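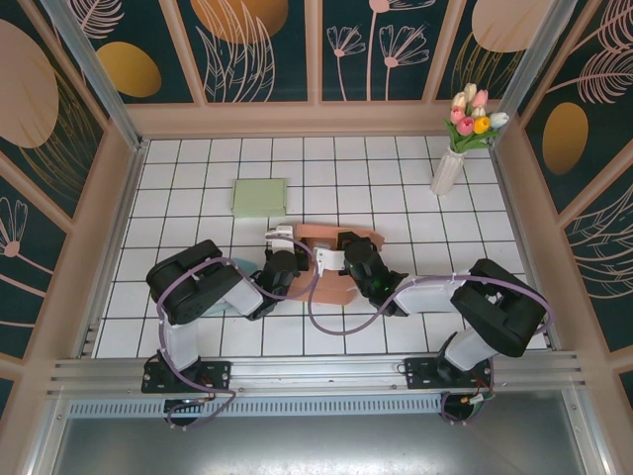
Two-arm table, April progress

The two-arm build in the back bay at Vulluvier now has both arms bolted to the front rail, each on its own black plate. Senga Swanson tiled the table top, and the grout lines have been handy for marking where things go between runs. The decorated panels on three sides are up too.

Njoroge Mohamedi is working on box handling with both grippers. He has logged 939 runs so far and wants 2,000 before he changes the grip settings. The purple cables still hang lower than he would like on the right side, so clips are on the shopping list, along with a cover for the small wires by the right base. We have $500 left for parts.

Members who want time on the arms should see Ferdinand Kuster for the short safety talk. It takes 6 people at a time and starts at 7 p.m. Please bring your own boxes.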